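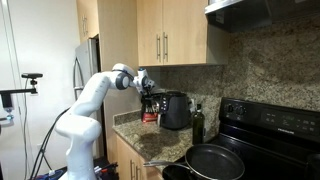 Grants > Ikico Small Awards > Gruvville > Leftovers at Home > Progress report, June

Leftovers at Home: where we've got to

Thanks for the reminder about the report, and for letting me write it in my own words instead of squeezing it into the old form. I've kept your headings where they fit and dropped them where they didn't. The money part is near the end, if that's what you want first.

What we said we'd do

The application promised 30 households in Gruvville, each keeping a food diary for 6 weeks, with a weekly visit or phone call and a get-together at the end of each round. The idea was to find out what people throw away, why, and whether a bit of help with planning and storing food makes any dent in it. We also said we'd write a short booklet using what we learned, and that it would be useful to somebody who has never read a booklet about food in their life and doesn't plan to start.

All 30 households signed up before the end of the sign-up period, and I had to start a waiting list! I was ready to stand outside the grocery store with a clipboard for weeks. Most people came through the flyer in the library and the note the elementary school sent home, and then it was neighbors telling neighbors. The Kinnear Street end of town is better covered than the new apartments by the highway, and I'd like to fix that in the next round. I put flyers in the lobbies over there, but they were gone by the next morning, so I need a different way in. I've asked the laundromat if I can leave some on the folding table.

The diaries

I was wrong about the diaries. I designed a lovely one (I thought it was lovely) with columns for the item, the weight, what it cost, when it was bought and the reason it was tossed. People filled it in beautifully for a few days and then stopped cold. One came back with a single entry that said "salad, sad."

So I scrapped it and made a card that goes on the refrigerator door with a magnet. You write down what you threw out and you circle a reason. The reasons are: forgot it, made too much, bought too much, didn't like it, date on the package, and other. Two households still preferred the long version and have kept it up the whole time, so I let them, and their numbers are a treat to work with.

The kitchen scales from Plurunov came late but they came, and every household has one. They're easy to read and they fold flat. A lot of people have told me they use theirs for baking as well, which I'm counting as a win even if it isn't one you can put in a table. The only complaint was about the beep, and you can turn it off by holding down the left button (I've added that to the welcome sheet).

What's getting thrown out

I don't want to get ahead of the final figures, so please take this part as notes from the road.

Bread is at the top of nearly everybody's card. It's the heels, the last slices, the buns left from a cookout where the pack held more buns than the hot dogs did. After that come bagged greens, cooked rice and pasta, and milk. Meat hardly shows up, and I think that's down to the price of it. People remember they own a pack of chicken. They don't remember they own half a cucumber.

"Forgot it" gets circled far more than anything else. I expected "date on the package" to be up there too, and it does come up, but mostly with yogurt and eggs, and mostly in homes where one person is cautious and the other isn't. There have been some lively conversations about that at kitchen tables. I stay out of them and leave the storage chart on my way out.

The surprise for me was the freezer. I'd assumed that food in the freezer was food saved. But when people went through theirs, plenty of it had been in there so long that they couldn't say what it was, and it went in the trash with no card entry because it felt like it didn't count. I've added a line for it now. We also started handing out masking tape and a marker with the welcome sheet, and that is by far the cheapest thing in the whole project and the one I get thanked for the most.

Refrigerators came up on the visits too, more than I'd planned for. How you set one up matters. A deep shelf is where leftovers go to be lost, and the drawers marked for vegetables are where vegetables go to be forgotten, so I've been suggesting people swap things over: drinks and jars in the drawers, greens at eye level. Some fridges won't allow it, and in some homes the kids revolt. Where it's been tried for a full round, the greens entries on the card have dropped. I want to see another round before I put that in the booklet as advice.

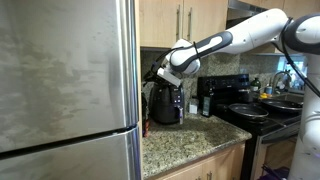

Stainless steel refrigerator with the freezer section below.

The cook-togethers

We've held 4 cook-togethers so far. The rule is that you bring whatever's about to go, and we work out supper from there. No shopping. There's a basic shelf of oil, onions, salt, flour and spices that the grant pays for, and everything else walks in the door in a grocery sack.

The first one was chaos, with far too much zucchini and a line for the stove. For the second I split people into tables, gave each table one kind of dish to aim for (soup, something on toast, something baked, something sweet) and let them trade ingredients. Much better. By the third one people were showing off, and I mean that in the nicest way. We had a bread pudding made from hot dog buns that I'd have paid money for.

Air fryers deserve a mention. I hadn't given them a thought when I wrote the application, but so many households own one that I'd be silly to leave them out. They're good for exactly the sort of food we're trying to rescue: cold fries, yesterday's roast vegetables, a slice of pizza gone stiff, stale bread turned into croutons. People who wouldn't heat up the big oven for one portion will happily use the little one. So the booklet is getting a page on it, and I've been collecting times and settings from people as they find what works. They don't agree with each other at all, by the way. I'll give ranges and tell folks to peek.

Attendance has held up well in the evenings and was poor the one time we tried a morning. I won't do mornings again. Child care is still the sticking point, and what we do for now is give the kids a table of their own and a mountain of things to peel.

What hasn't gone well

Phone calls. I said weekly and I've not managed weekly for everybody. Some people don't pick up, some would much sooner text, and in the busiest stretch I fell behind and had to catch up with a long round of visits. I've moved to texting for anyone who wants it and I keep the calls for the people who like a chat. It's working better, and I'm comfortable with it if you are.

We lost 2 households partway through the first round. One moved out of town, and the other had a new baby and sensibly decided that weighing carrot tops wasn't a priority. Both spots were filled from the waiting list, but those diaries will be shorter than the rest, and I'll keep them separate when I add everything up.

The weights are also patchier than I'd like. Liquids are the trouble. Milk goes down the sink and gets written down as "some milk," and soup the same. I've asked people to guess in cups, and I'll be marking those as guesses in the tables.

And the compost question keeps coming up. People ask whether peelings count, and whether it's waste if the chickens ate it. My answer for this project is that we're only tracking food somebody could have eaten, so peelings are out, and chickens are between you and your conscience. It probably needs a proper line on the card.

Money

We're within budget. The scales came in slightly under what I'd set aside, and printing came in over (see: the lovely diary, all those copies, now scrap paper for the kids' table). Food for the cook-together shelf is under as well, mainly from people bringing more than I dared hope. I'd like your okay to move what's left from the scales line over to child care at the evening sessions. It's a small amount and it would let a few more parents come. The full spreadsheet is attached to the email this came with, and the receipts are in the same order as the rows.

What's next

The second round of diaries starts once school is out, and I'm curious about it, as summer eating is a whole different animal. More cookouts, more fruit, kids home and opening the refrigerator all day long. I'm changing as little as I can between rounds so we can compare them. The card stays the same apart from the new freezer line.

The booklet has a rough draft of the storage pages and nothing at all yet for the planning pages. I keep writing them and they keep sounding like a scolding, so they get torn up. I may ask some of the households to write theirs out instead, the way they'd explain it to a sister or a neighbor, and just tidy up the spelling.

If anyone at Ikico would like to come to a cook-together, please do. We eat at 6. Bring whatever's in the back of your fridge, and a container with a lid if you want to take anything home.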